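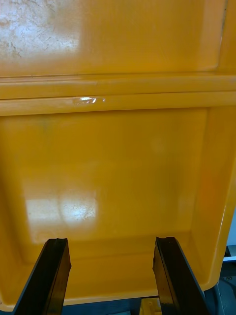
Figure 4.1. The side of a yellow plastic crate. The raised ribs stiffen the wall; the surface shows scuffs.

Chapter 4
Parts, Crates and Labels: How Wiring Reaches the Bench

If you have ever opened up an old radio or peeked behind the dashboard of a car, you have probably had the same thought most of us have the first time, which goes something like "how on earth did anyone keep track of all that?" It is a fair question, and a good part of this chapter is spent answering it. We will get to connectors and crimps soon enough (they have Chapter 5 all to themselves, and they need every page of it). Before that we need to talk about two humbler things, the crate and the label, and I hope you will bear with me, as I am very fond of both.

Let us begin with the crate. In the first three chapters we followed a wire from the drawing to the cutting table. Once it has been cut, twisted and bundled with its neighbors, it has to travel, and in most shops it travels in a molded plastic box. Take a moment with Figure 4.1 before you read on. A flat plastic wall bends easily when you lean on it, as you can prove at home with the lid of a food tub. Mold a pair of ridges across that wall, and it becomes a good deal stiffer without becoming much heavier. The recessed panel below the ridges is set back a little, and on many crates a space like this is where a card or a sticker goes.

Color matters too. At the Larkbridge training shop, where I taught the first version of this course, yellow crates held work waiting to be fitted and gray crates held work waiting to be checked. The Toltness shop did it exactly the other way around, and students who moved between the two had a confusing first week! Neither system is better. What counts is that everyone in the room uses the same one, and that it is written on the wall where a newcomer can find it.

Now to the label, and to a rather busier picture.
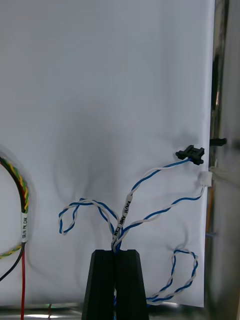 Figure 4.2. Twisted blue-and-white wires in front of a white panel. The printed sleeve reads "NVH AIR FAN."

Look at how many of the wires in Figure 4.2 share the same two colors. Blue and white, blue and white, and blue and white again, with one pair going off to a small black connector and another toward a small white one. Color alone would never tell you which pair you wanted. The sleeve does that job in three short words, and it lies along the wire, close to the point where the pairs spread apart. Over at the left is a separate harness in green, yellow, black and red, and it carries a white label of its own.

A good label can be read without untwisting anything, and it uses the same name that appears on the drawing. Castaño sleeves and Tuver wrap tags, the two kinds supplied with your course kit, both do this well if you put them on before the connector. Put them on afterward and you will find that a closed sleeve no longer slides over the end. I have done this more often than I would like to admit.

Before you start Section 4.1, set aside 15 minutes for the following. Find any bundle of cables at home, perhaps behind a television or under a desk. Without unplugging anything, write a name for each cable on a slip of paper, 11 letters at most. Keep the slips, as we will use them in Section 4.3 when we draw our first wiring list.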